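Left hand lets go of dustpan mid tip, no fault logged until after - anyone?

Asked in: Two-arm machines / Faults and safety 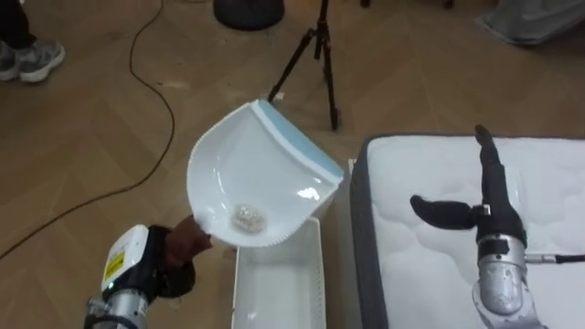

Question

We've got a two-arm unit doing a tidy-up routine in a mocked up bedroom. Left hand holds the dustpan by its short handle, tilts it over a tall white bin, rubbish slides out. Fine for weeks. Since we put the March update on, the left hand opens during the tilt. Not every time. Maybe one run in 7. Pan goes in the bin or on the floor, arm carries on as if its still holding it, and then the right arm starts moving over the matress.

Log shows nothing at the moment of the drop. Then "grip lost L" comes up 4 seconds later. Green light on the arm stays on the whole time.

Tried so far:
new handle tape
slower tilt (a bit better?)
swapped the Nuttall hand controller for our spare, same thing
rebooted everything, obviously

Running the Cotberg planner if that matters. More bothered by the 4 seconds than the drop tbh. There's people walking about in that room.

Answer 1

Had this on ours. Handle too short, fingers only get hold of one corner of the pan so all the weight twists it. Put a longer handle on. Sorted.

Answer 2

Before anything else stop running it with people inside the reach. If it takes four seconds to notice an empty hand it wont notice other things either. Keep someone on the stop button till its fixed.

Now the fault. Two seperate things I think.

The drop: the Cotberg update changed the default hold force when the wrist goes past 30 degrees. It drops to the "light object" value. Look in the grip profile for tilt_hold, if it's blank it takes the new default. Copy your old number back in. That would fit with slower tilt helping a bit, less of a jerk.

The late alarm: check the grip timeout. Ours had gone back to the factory setting after the update and we never spotted it. Also set it to pause BOTH arms on grip lost, by default it only pauses the one that lost it. Daft but there you go.

Test with an empty pan first. And have a look at the cable on the floor while you're in there, if the base catches it you'll get a jolt that looks exactly like a bad grip. Spent 2 evenings on that one at Jedodow.

Comment from asker: tilt_hold was blank!! Put the old value in, no drops so far this afternoon. Timeout still not right, it wont save. Will post a seperate question

Answer 3

Same problem here but with a Hivoso hand and a mug. did you ever get the timeout to save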